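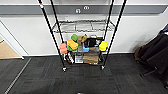
Visit to the Plerkbridge Supply Rooms

The members' visit to the Trudent site at Plerkbridge took place on 2021-07-25. The party of 14 was received at the main entrance by Michalis Stamatopoulos, who is responsible for household and cleaning stores, and was taken first to Room 329.

The room holds goods in daily use. Open wire shelving on casters has been in place since April, when the former closed cupboards were removed. Mr. Stamatopoulos explained that staff can now see what is on hand without opening doors, and that each unit can be moved when the floor is washed.

Members looked at one of the chrome units in some detail. Its upper shelf was clear. Sponge-like blocks and other brightly colored small items were kept together on the shelf below, along with a paper bag and a black box. Slim bottles, a labeled container and a cardboard box stood at the bottom. Members asked whether the small items would be easier to find in trays. The site intends to try this on 2 units before making a decision.

Thanasis Christodoulou then described the ordering procedure. Requests are written on a card at the door and collected each morning. Goods from the supplier, Spanos, are checked against the card before they are shelved.

The visit ended in the packing hall, where members were shown the new benches. The association thanks Trudent for its hospitality. Members who wish to receive a copy of the site's storage guidelines should apply to the office in writing.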